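# About Mistby

We fold laundry for a living, and we teach other people to do it. That is the whole business. If you found this page by searching for a system that will change your life, a fair warning: we don't believe in those, and we have tried several.

Mistby began in a spare room in Trivholm with one table, two people and a stack of books about tidying. The books disagreed with each other. One wanted everything stood on end in a drawer. Another wanted everything rolled. A third had a good deal to say about gratitude and very little about sleeves. We spent most of a December folding the same clothes every way the books suggested, then putting them in drawers and leaving them there for a week. Most of the folds fell over. A few held up, and those are the ones we still use.

## What we do

Households and small guest houses around Trivholm send us clean laundry and we send it back folded. We also run a short course, 13 people at most, for anyone who would like to stop paying us. It runs for four evenings and covers shirts, trousers, bed linen and what we call awkward items, meaning anything with a zipper, a strap, a frill or a hood.

The awkward items take up a whole evening. Most folding advice is written for a plain T-shirt, and a plain T-shirt will forgive nearly anything. Give the same advice to someone holding a green cloth item with a small zipper pull and a strap down one side and it starts to come apart. 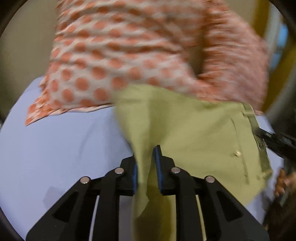
Our own rule for these is dull. Close what closes, find the longest seam and lay it straight, tuck any loose strap inside before the first fold, and stop at the point where the thing starts pushing back. Thick cotton will not go as small as the diagrams say. We have stopped apologizing to customers for that.

## What we don't claim

We don't say folding saves time. Altitel, our booking software, lets us log how long each order takes, and the numbers are not flattering. A basket of mixed laundry done properly is slower than a basket stuffed into a drawer, and anyone who tells you otherwise is probably selling drawer dividers.

We don't say it will make you calmer, either. Some of our students like it. Others find it exactly as boring as they expected, finish the course and go home with neater shelves. Both are fine with us.

We are also doubtful about the idea that every soft thing in a house needs a method. Pillows are the usual case. We get asked how to store dotted ones, ruffled ones, the sort with a frill all the way around, and the answer is that you put them against a wall and leave them alone. Pressing a ruffle flat under a pile of clothes does it no good, and folding one is worse.
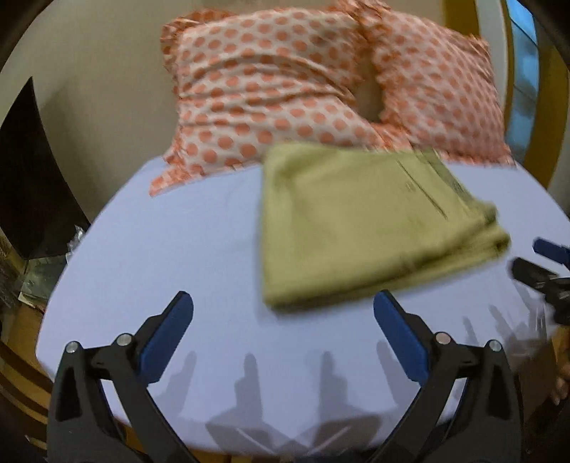 Surfaces matter more than people expect. We work on a smooth, pale tabletop with rounded corners. Cloth slides on it, lint shows up, and there is no sharp edge to catch a thread. A bed is a poor place to fold anything: it's too soft and usually too low, and we say so on the first evening, to some grumbling.

## Prices and the small print

A standard bag is charged at a flat rate, whatever is in it, up to 50 pieces. The course has its own fee, with no materials to buy. We were once urged to sell a folding board with our name on it and ordered a trial batch from Wada. It worked about as well as a magazine, so we didn't order more.

We don't iron, mend or dry clean. We don't remove stains, and we'd be wary of any folding service that says it can.

Around 500 bags have gone through the Trivholm room so far. Some came back with complaints, mainly about fitted sheets. We have looked into fitted sheets at length and still don't think much of any of the methods, including ours.

*Page last revised 5 June 2025*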